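Workshop notebook, March

Axe handles, second batch

Started at 7:30. The shop was cold again, so I put the glue bottle near the heater before anything else. The plan for this entry is to write down how the four new handles were made, while I still remember the numbers.

Wood. All four blanks are ash from the Tangen yard. I split them, I did not saw them, and I checked the grain on both sides with a pencil line. One blank has a small run-out near the knob end. I kept it, but I marked it with a cross and it will get the lightest head. The blanks lay on the rack for 49 days. The moisture meter gave 10 percent at the thick end, and a little less at the thin end.

Shaping. I used the Koka drawknife for the rough work and the spokeshave after. The drawknife needs new attention at the left corner, it leaves a line. My old template makes the neck too thick for my taste, so I took away 2 mm more on each side, from the shoulder to the middle. In the hand it is much better. Colleagues with bigger hands should try it before I change the template for good.

Fitting. The eye of the older head is not symmetric. I blackened the inside with a candle, pushed the handle in, took it out, and shaved where it was black. I had to repeat this up to 19 times on the worst one. Slow, but the contact is now even on all sides. The kerf for the wedge goes two thirds of the depth of the eye. Last year I cut it deeper, and one handle cracked below the head.

Color. The question of the finish is still open. I want to compare three: plain linseed oil, oil with a dark red pigment, and the Vallow wax. I like a dark red handle against gray metal, it is easy to find in the grass and it looks good when the axe hangs on a wall. The red must be thin, so that the hand does not slip.
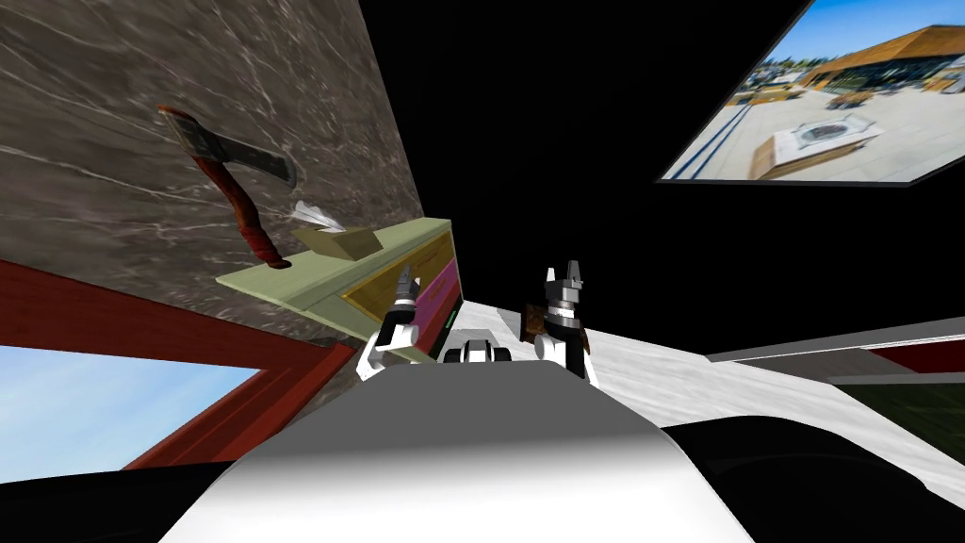 Oil test

Cut three offcuts from the same blank and sanded them to 180. First coat at 10:15, wiped after twenty minutes. The plain oil went in fast at the end grain, so I gave this part a second time. The pigment did not mix well. I think I must stir it into a small quantity of oil first and then add the rest, the same as with flour in a sauce.

The Vallow wax is easy to put on, but after one hour it was still sticky. I will look again tomorrow before I say something bad about it.

The rags are spread flat outside on the stones. Please do not put them in the bin, also when they feel dry.

To do

Sharpen the drawknife, left corner first.
Order wedges from Tilta, the narrow size. We have only two left.
Weigh the heads and write the weight on the tape.
Hang the marked handle separately.
Ask if the bench by the window is free next week.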